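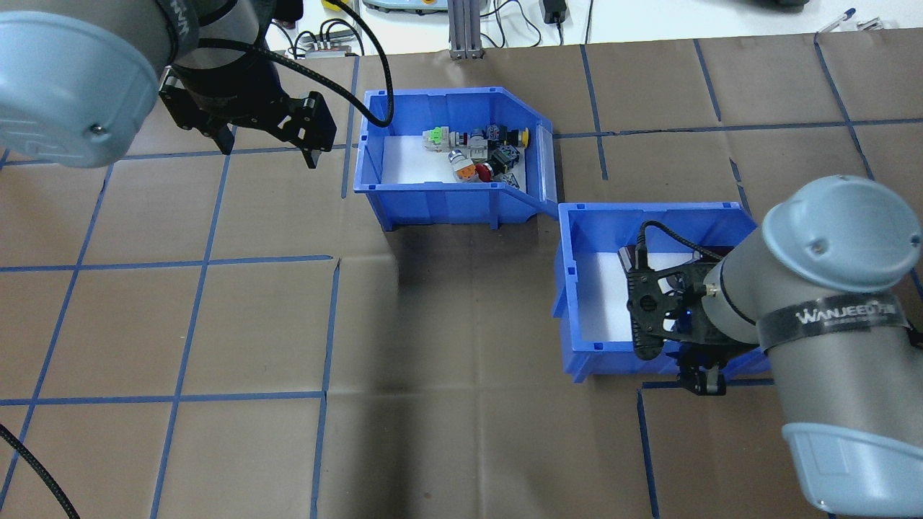
My sister thinks I should give up on the allotment at Stadon and ask for one nearer home. She rang at breakfast to say so. Her argument is that I spend more time on the bus than I do digging, and that the Pleketbridge site has water laid on and a proper gate. I said I would think about it. I have been thinking about it all day and I am no further on.

Went up on the early bus anyway. Cold first thing, then bright by ten. The ground at the top end is still heavy from last week's rain and sticks to the fork, so I left it and worked at the bottom by the hedge. Got the last of the leeks out. They are thin this year, two with rust on them, but good enough for soup. The broad beans I put in before Christmas have come through well apart from one gap where I suspect mice.

The rent letter had come before I left and I read it on the bus. It has gone up again, though not by much. The water charge is now listed on its own line, which annoyed me, as the tap by the lane has been off since November and we have all been carrying from the tank. I will write to them about it. I wrote last year too and got a card back.

Tidied the shed in the afternoon. Found the good secateurs under the netting, where I must have put them in October, and a bag of onion sets that had gone soft. Threw the sets on the heap. The felt is lifting at the back corner and the boards under it are dark. It wants doing before the spring winds, and a roll of felt on the 218 bus is not something I look forward to. That is a point to my sister, I suppose.

Against that, I have had the plot long enough to know it. I know where the frost sits and which bed dries out first. The currant bushes would not stand being moved at their age. At Pleketbridge they give you half a plot to begin with, and the soil down there is clay – I looked over the fence in May and it was cracked like a plate.

Caught the bus back at 3 and it was full of school children, so I stood as far as the bridge with the leeks in a carrier bag. Made the soup. It needed more salt. Have put seed potatoes in egg boxes on the spare room windowsill, earlies at the left and maincrop at the right, and written it on the boxes this time.

Must ring back tomorrow and tell her something. Also buy felt nails.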